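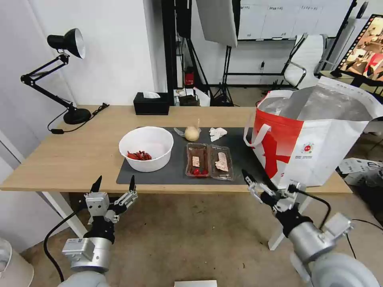 Mesa 804, los dos brazos y la bolsa roja y blanca.

5 oct. 2018. Tarea: bolsa de la compra, dos brazos. Dejo por escrito las reglas, que las de Leredton siguen en una servilleta.

Regla 1. Las pinzas se abren antes de entrar en la zona de la mesa. Parece obvio hasta que uno lee el registro.
Regla 2. Parada de emergencia al alcance de la mano. De la mano de una persona, se entiende.
Regla 3. Ningún cable tenso. Si cuelga, que cuelgue con holgura y lejos de las patas.
Regla 4. Límite de 500 ciclos entre revisiones de dedos. La hoja de Cornby pone 3,000, escrita con un optimismo que envidio.

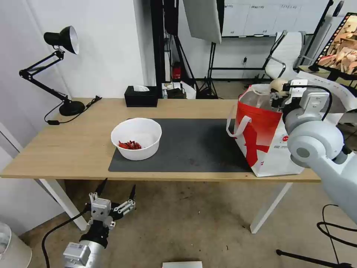

Dario Monti opina que 500 es de cobardes y que con 1.000 bastaría, siempre que se anote el par de la muñeca en cada tanda.

De acuerdo en lo del par. En lo de cobardes también, y se queda en 500. El contador va por 1.277 sin revisión firmada, así que la regla 4 nace ya incumplida. 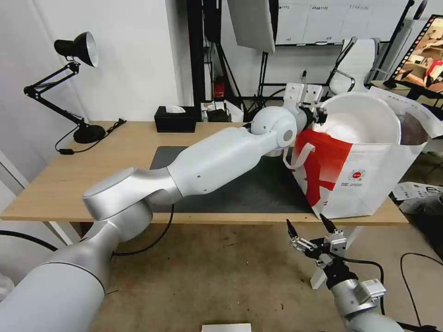

Queda la regla 5, la velocidad reducida cuando la pinza está dentro de un recipiente blando. Caruso la quiere en el software y yo también en el papel, por si el software tiene un mal día. Falta fijar el valor. Pedir a Rastow la plantilla de firmas antes de diciembre.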